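Cedside hand-tool set

The Cedside hand-tool set is a collection of two-handed manipulation examples recorded with hand-held grippers in place of a robot. It was assembled by the Eltska laboratory under Uriel Barrientos and is used to train Mosevum, a policy that takes camera views as input and returns a path and an opening width for each of two arms. Recording began in February and the first release is dated October 8, 2024.

Collection method

A demonstrator works at a table with one gripper in each hand. The tools close on an object much as the robot's own fingers would, so the recorded motion can be replayed on an arm with little change. Each tool has a marker cube on top, printed with black square patterns on white faces. The position and tilt of a tool are worked out from whichever faces are visible in the overhead view. The demonstrator's forearms are left in view, and masking is done at a later stage.
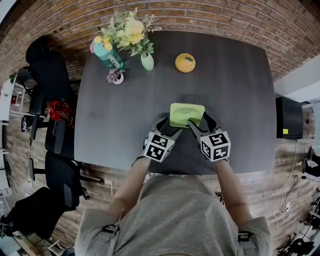
Camera views

Two kinds of view are stored for each example. The head view looks down on the table and covers both tools at once. The tool view comes from a wide-angle lens on the gripper, in which straight lines such as brick courses bend into arcs. It shows the pads and the object between them at close range, and often the other tool as well. Views are matched by timestamp, and an example is dropped if the clocks differ by more than 20 milliseconds.

Objects and tasks

The release covers 51 tasks, of which 20 need both hands throughout. Household items are preferred to machined test blocks. Small portable fans are a common choice in the two-handed group: the grille ribs are thin, the hub is solid, and a folding stand changes the outline of the object as it is turned. In the tool view, one pair of pads may be at the base of the fan while the finger of the second tool rests on the grille.
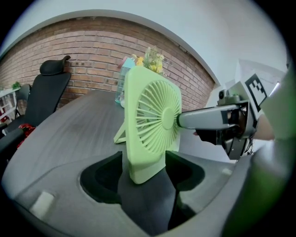
Labeling

Each example is split into approach, contact, transfer and release. Contact is marked by hand — the opening width alone does not separate a light touch from a near miss. Examples with a dropped object are kept under a separate label and are left out of training by default.

Known limits

The tools record no force. Marker tracking fails when a cube is turned fully away from the head camera, and gaps longer than 6 samples are not filled in. The Joshi converter, supplied with the set, writes these gaps as empty rows.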